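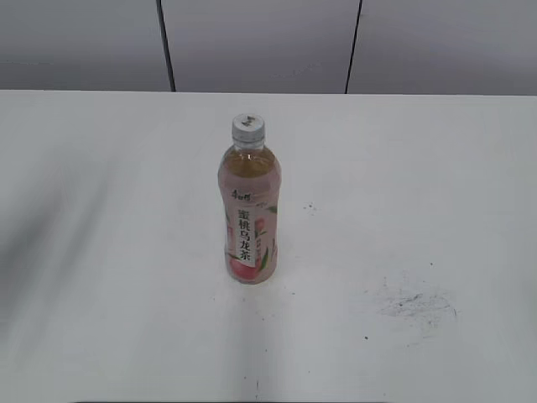 Judit Katona asked whether the sugar column is per bottle or per serving, and said she had already built a chart on the wrong one. It is per bottle. The column used to be called sugar and is now called sugar_bottle_g. If you downloaded the first version, please get the new file before comparing anything.

Kular Bottled Drinks List

A table of 241 ready-to-drink bottled teas, fruit drinks and milk drinks, with label information and shelf prices. It was put together for people who want to look at package sizes, sweeteners and price per volume. Carbonated drinks, plain water and alcohol are left out.

Files

drinks.csv – one row per product and bottle size
prices.csv – one row per price seen on a shelf
shops.csv – shop type and neighborhood, no street addresses
label_terms.csv – wording on labels, original and English
CHANGES.txt – what changed between versions

The two tables you will use most are drinks.csv and prices.csv. Join them on drink_id. A drink with two bottle sizes has two ids, and the column same_recipe links them.

Columns in drinks.csv

drink_id: short text code, never reused
name_original: product name in the script on the label
name_en: English name, from the label if it has one, otherwise our translation
category: tea, fruit, milk, mixed
volume_ml: as printed
sugar_bottle_g: worked out from the nutrition panel and the printed volume
sweetener: sugar, other, both, none stated
notes: free text, often blank

Where the information comes from

Levente Lengyel and Begoña Miranda visited around 50 shops, mostly small groceries and convenience stores, and wrote down shelf prices by hand. Label details were typed in from the bottles. Réka Szénási checked every row against a second reading and marked the ones that disagreed. Those rows were read a third time and corrected, except for 5 where the bottle could no longer be found. They are still in the table, with "unchecked" in the notes column.

Most of the shop visits were on a Saturday. Some shops run weekend offers, so prices.csv has a yes/no column for whether an offer sign was up. Member prices and multi-buy deals were not recorded.

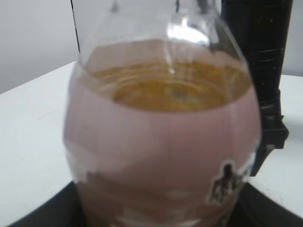 Close view of a clear plastic bottle with a pale pink drink inside.

Translation

Flavor names were the hardest part. A tea named after a fruit may contain juice, flavoring or both, and the front label often doesn't say. We translate the name as written and leave ingredients to the ingredient panel. Yayra Appiah wrote most of label_terms.csv and settled on one English word for each term, so "oolong" is always spelled that way even where an importer sticker spells it differently. Where a product has both an importer sticker and a printed English name, name_en uses the printed one.

Known problems

Price per volume looks too high for the smallest bottles in the milk category. The prices are right as written, but there are few of them.

Blank sugar values mean the panel was missing or covered by a sticker. They do not mean zero. Zero is entered as 0.

Some spreadsheet programs drop the leading zeros in drink_id when opening the file. Import that column as text.

The category "mixed" is a judgment call – fruit teas with milk went there, fruit teas without milk stayed in tea.

Not suitable for

Allergy or medical decisions. Recipes change and the table is not updated when they do. It also says nothing about sales or popularity.

Use and corrections

Free to use and share with credit to the Kular Bottled Drinks List. To report a mistake, open an issue with the drink_id and the text from the label. The next update is planned for November.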